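Gurkilcombe to hold its Festival of Unpopular Fruit again, against advice

GURKILCOMBE, April 2026

For immediate release

The Gurkilcombe Festival of Unpopular Fruit will return to the showground this July, bringing with it the quinces, the medlars, the arguments over the medlars, and a car park that has been regraded and should now drain toward the creek instead of the cake tent.

The festival runs over 2 days and is organised by Rundela, the district growers' co-operative, with support from Stunus, makers of jars and lids. Entry is free for anyone who brings a jar of something they made themselves. Everyone else pays at the gate, and will be looked at.

Last year's festival drew 600 visitors, a fair crowd for a town whose other major attraction is a weighbridge. Rundela had catered for fewer and ran out of scones before lunch on the opening day. Extra flour has been ordered. So has a second urn, after the first one's conduct.

What's new this year

The preserves competition has grown to 35 classes. New additions include Best Chutney Containing No Apple, Marmalade (Thick Cut), Marmalade (Very Thick Cut) and an open class for anything pickled that was not expected to be. The class for Novelty Jelly has been retired at the request of the judges.

Entries in the fruit bowl class may be shown on any plate or bowl the exhibitor owns, and mixed colours are encouraged. Shop-bought fruit is welcome in this class alone, as July is not a generous month in Gurkilcombe and the prize is for arrangement. Items that are not strictly fruit will be admitted if they sit nicely with the others. 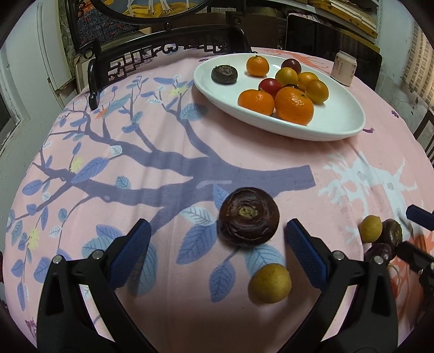 The Ahn Pavilion

Cooking demonstrations move this year from the back of the sheep shed to the Ahn Pavilion, which has a roof on all sides and a working sink. Sessions will cover poaching quinces until they turn pink, salting lemons, and what to do with a feijoa glut when the neighbours have stopped answering the door. Each session ends with tasting. Spoons are provided and must be given back.

The pavilion seats 88. Bookings are not taken. In past years people have saved seats with cardigans, and Rundela wishes to advise that a cardigan will hold a seat for ten minutes, after which it becomes a festival cardigan and can be collected from lost property.

The medlar question

Regular visitors will know that medlars are eaten once they have gone soft and brown, and that opinion in the district is divided on whether they should be eaten at all. The medlar debate will again be held on the main stage. The negative team has won every year so far. The affirmative team has asked for more time, a better microphone and an audience that has already had lunch, and has been granted the microphone.

"We are often asked why we don't run a strawberry festival," a Rundela spokesperson said. "Strawberries have plenty of friends. We had a shed full of quinces and a free weekend, and it has gone on from there. We'd like people to come along, try something sour and take home a tree. We have a lot of trees."

Trees, stalls and getting there

Bare-rooted quince, medlar, mulberry and damson trees will be on sale beside the main gate. Buyers are asked to measure their cars before measuring the trees. A holding area is available for anyone who needs to ring home first.

Stallholder applications are open now and will close when the oval is full. Food stalls should include at least one item made with a fruit from the festival list. A garnish does not count, and the organisers have become quite good at spotting garnish.

A shuttle bus will run between the railway station and the showground. It meets the trains that stop at Gurkilcombe, so please check that yours is one of them. Dogs are welcome on leads. Goats were welcome until last year.

Competition schedules, entry forms and stallholder applications are available from the Rundela office in the main street, Gurkilcombe, or by post on request.

Media enquiries: Rundela office, Gurkilcombe. Please let the phone ring for a while, as it is at the other end of the packing shed.

ENDS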